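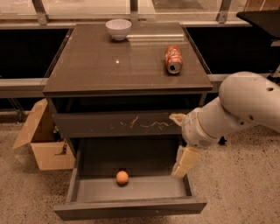

The open day at Skemora was advertised as a look at the future of housework, and I went because my own housework has no future at all. The building is at the far end of Kuvatgate, past the tile warehouses and a car wash, and the bus drops you on the wrong side of a divided road with no crossing. I arrived cross and with wet shoes. I had imagined a mock apartment, with a sofa and maybe a fake houseplant. The first station on the tour was a nightstand. A white arm was working beside it, the lower drawer was open with a small orange ball sitting in the middle, and on top a soda can lay on its side a short way from a little white bowl. Judging by the pale scuffs across the upper drawer, this nightstand has not led a sheltered life.

I should say that I know nothing about robotics. I write about hotels, mostly, and a hotel is a place where thousands of drawers get opened and closed by people who are paid to do it and by guests who forget their chargers in them. So I had a professional interest in drawers, and it was about to be tested.

Our guide, a young man in a company fleece, explained that the tasks are short. Put the ball in the drawer. Take the ball out. Close the drawer. Stand the can up. Each task gets tried 200 times before anyone is allowed to have an opinion about it, and then the ball is swapped for something else and the whole business starts over. A woman in our group asked what happens after the 200 tries. He said they usually find out the drawer was the hard part. She wrote this down. I think she was from a furniture company, and she didn't look happy.

Drawers, we learned, are awful. People pull them open with two fingers while looking at their phones, and have no idea how much they are correcting for the sticky runner and the one side that always wants to go first. The arm has to be taught every bit of that. A glossy top doesn't help either. The overhead lights leave bright patches on it, and a bright patch can look a lot like an object if you have never met an object before. Somebody asked why they didn't buy a dull nightstand. The guide said that customers own shiny ones.

We were each allowed one turn with the hand controller. Mine went poorly. I was told to bring the gripper to the front edge of the drawer and give it a gentle push, and I gave the air next to the drawer a very gentle push indeed. A boy who couldn't have been older than ten went after me and shut it on his first try. He then asked if he could open it again, and there was some difficulty getting the controller back.

Upstairs was the part they were proudest of, a room called Gritano. I had taken this for the name of a product and spent several minutes being impressed by the wrong thing. It is where the recordings get sorted, and it holds four desks, a large screen and a radiator that ticks. The goal for the first half of next year is 1000 hours of recorded household chores, and by the day of my visit they had reached 600. I tried to picture 600 hours of putting things in drawers and taking them out again, then remembered I was once married to a man who did this with his keys.

The recordings are more gripping than they sound. We watched a run in which a gripper came down toward a spoon, hesitated, went off to one side, came back and hesitated again. Fifteen adults leaned forward. When it picked up the spoon there was a small cheer. When it dropped the spoon on the way across, there was a real groan, the kind I associate with penalty shootouts.

Lunch was provided by Ateş, the grill place across the yard, and carried over on trays by two human beings at considerable speed. The lamb was excellent. The line was long and badly organized, and I noticed that the engineers knew to go in by the side door, which the rest of us worked out at the point when the lamb had been replaced by more rice.

In the afternoon there was a talk on safety, with slides, and a question session that got away from everybody. One man wanted to know when he could buy an arm for his mother. The speaker said it would be a good while yet, and that for now his mother would need to put the ball in the drawer herself. He asked if it could do stairs. It has no legs, but she answered him very politely.

A few practical notes, if you are thinking of going. The next open day is in May and sign-up is through the Skemora website, where the form asks for your job title and won't let you leave it blank. Entry is free. Allow three hours, or two if you skip the talk. Take the bus one stop past Kuvatgate and walk back, as the crossing is up there. Coats go on a rail by the entrance and there are no lockers. The coffee comes from a machine on the ground floor, and on my visit it was out of order, with a handwritten note taped over the buttons.

I got home at six and shut my own nightstand drawer with my knee. It caught on the left, as always, and I had to give it a second shove.

8 December 2024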